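Glaze notebook, October
Crazing on the liner glaze, continued from the last entry

Picked up where I left off with the white liner. The mugs from the last kiln load were clean on unloading and started to ping on the shelf overnight. By morning there was a fine net of lines on the inside of most of them, tighter at the foot where the glaze pooled. Outside surfaces have the tan glaze and show nothing under the loupe. Same body, same firing, same shelf, so the liner is the first suspect and the body second.

Standing assumptions, so I don't have to dig through old pages:

The liner contracts more than the clay on cooling and ends up in tension. Glass is poor in tension and it cracks. Thicker glaze makes it worse. Thinner glaze hides it for a while and doesn't cure it.

Underfired body is the other route. If the clay is still porous it takes up moisture in use, swells slightly, and pulls the glaze apart weeks later. The pinging started within hours, so I don't think that applies to this load, but absorption should be measured before it gets ruled out.

Batch record for the liner: 3770 g dry, mixed from the new sack of feldspar. The old batch, which fit well enough, came from the previous sack. The supplier's sheet for the new lot shows sodium up and potassium down against the old one. Sodium has the higher expansion of the two, so the direction is right. Whether the size of the shift is enough to explain the result I can't tell from the sheet.
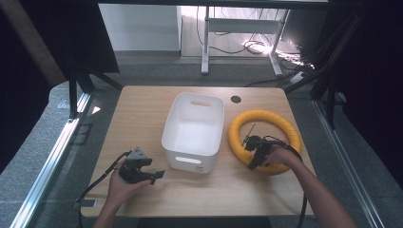
Water was added by eye last time, and there is no specific gravity in the notebook for the crazed load. My fault. From now on no bucket gets used until the gravity is written on the lid tape and copied in here. Dip time was also not recorded. I count in my head and I know the count gets faster by the end of a rack.

Plan for the test. Start from the new batch as mixed and draw off 400 g portions of slurry from it, screened and stirred for each draw. First portion stays as is. The others get silica in rising steps, sieved in wet. Silica brings the expansion of the glaze down and at this temperature it should still dissolve, up to a point. Past that point the surface goes stiff and slightly dull and I would expect pinholes on the rims. The goal is the lowest addition that stops the crazing with a surface we can still sell.

A second line, if the first one fails: swap part of the feldspar for the Cledia frit, which is low in sodium and has some boron. That changes melt behavior as well as fit, and it costs more. I would rather leave it alone unless silica doesn't get there.

Test pieces are tiles cut from the slab and stamped before bisque. 5 tiles per portion. Flat tiles are known to be forgiving, so each portion also gets one small cup. The cup decides. The tiles are for thickness and for the freezer.

Note on stamping: the number goes on the back and is repeated in iron wash on the edge. Last time the stamps filled with glaze runoff and I had to guess at a pair of them. Any tile I have to guess at is scrap.

Bisque was done in the small kiln with the Foltarik controller. It overshoots at the top of a fast ramp and then settles. For bisque it doesn't matter. For the glaze firing I want witness cones on every shelf regardless of what the display says, and the cone readings go in the table ahead of the display reading.

Glaze firing, first of 2. Normal program, no change to the cooling. The kiln was left closed until the display read under the usual opening temperature. I did not crack the lid early. We had a habit of doing that in the summer and it makes the results useless, as any glaze under tension will go off when cold air hits it.

Results, first firing:

As mixed: crazed on the cup, crazed on all tiles. Net spacing similar to the mugs. Confirms that the fault is in the batch and was not a one-time kiln event.
Lowest silica: crazed on the cup, wider net. Tiles clean to the eye, lines under ink.
Middle silica: cup clean, one faint line at the foot after ink. Tiles clean.
Highest silica: cup clean, tiles clean. Surface satin in places, a few pinholes at the lip.

Ink test is plain fountain pen ink, wiped on, left for a few minutes and wiped off with a damp cloth. Works better on the white liner than the tea we used before.

The widening of the net from one step to the next is useful. It says the stress is dropping at each step as it should, and that I am not looking at some unrelated effect such as dust in the bucket.
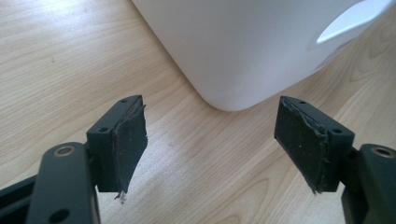

Reply from Skustasau, which uses the same clay: the feldspar may be only half of it. Their body lot changed as well, the new bags fire slightly denser and a shade warmer in color, and their liner began to craze with no change of feldspar at all. Their view is that the new body has less free quartz in it. They suggest a fired shrinkage bar from both lots before anyone rewrites a glaze recipe, and they ask for the absorption numbers when we have them.

Fair point, and it should have been in the plan. Less quartz in the body means the body contracts less on the way down through the quartz inversion, and the glaze loses some of the squeeze it was relying on. The result at the rim would look exactly like a sodium problem. Both changes push the same way and they could be adding up.

We have one unopened bag of the old body lot. Bars were cut from that and from the new lot, same die, same drying board, turned at the same times. Scribe marks made with the fixed gauge. Some of the new lot bars lifted at the ends while drying and had to be weighted. A lifted bar reads short across the marks, so those were left out of the shrinkage table and kept only for absorption.

Absorption is by boil and soak: weigh dry, boil, leave under water overnight, blot, weigh again. The blotting is the weak step. A wet cloth takes too little off and a dry one pulls water out of the pores. I use the same cloth wrung out the same way and accept the scatter. The scale drifts when the heater next to it comes on. Tare before every piece.

Absorption result: both lots low, the new lot lower than the old. So the body is not underfired and moisture swelling is out as a cause for the fast crazing. It is also consistent with Skustasau's remark that the new lot is denser.

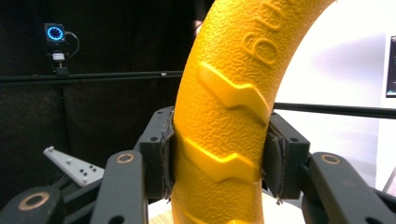 Shrinkage: new lot higher by a small margin, outside the scatter of the bars but not by much. I would not hang a decision on it alone. Together with the absorption it says the body did change between lots. It says nothing directly about quartz content. For that we would need a dilatometer run, and the nearest place that will take small jobs has a long queue.

A cheaper check is the crossed one. Old body with new glaze, new body with what is left of the old glaze. There is enough of the old liner at the bottom of its bucket for a handful of cups if it is let down carefully. It had settled hard and needed a long soak and a pass through the fine screen. I don't trust it completely — something soluble may have gone off with the water that was decanted in the past — but the pattern should still be readable.

Second firing was loaded as follows. Crossed cups on the middle shelf, repeats of the middle and highest silica portions around them, cones front and back. Gravity measured and written down for every bucket this time. Dips timed with the wall clock.

A step between middle and highest was considered and left out for this load. If the middle one passes on repeats I'd sooner put the time into the freezer test than chase a finer number.

Freezer test procedure, unchanged: boiling water, then ice water, then into the freezer wet, then back to boiling. Repeat until it fails or I run out of the afternoon. Pieces are inked after each round. Handles get checked too, they tend to go before the bowl.

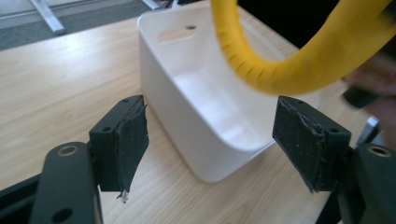
Cárdenas, October

Second firing unloaded this morning at the other shop, where the cups were taken for inking. Cones down evenly front to back.

Crossed cups: old body with new glaze crazed, but wide, much like the lowest silica step in the first load. New body with old glaze shows a few long lines at the foot and nothing on the wall. Old body with old glaze, clean. So each change alone moves the fit the wrong way and the two together give what we saw on the mugs. The feldspar looks like the larger share.

Middle silica repeats: clean on unloading, clean under ink. First freezer rounds passed. One cup shows a line starting at an inclusion near the handle. I am counting that as a flaw in the clay for now and will grind through it to see.

Highest silica repeats: clean, dull lip again. Dropped.

Still open: the remaining freezer rounds, and an ink check on the middle silica cups after they have sat on the shelf for a month. The crazed mugs go to the seconds shelf marked for dry use only. New batch of liner not to be mixed until the freezer results are in. Absorption numbers sent to Skustasau, shrinkage table to follow once the weighted bars are struck out of it.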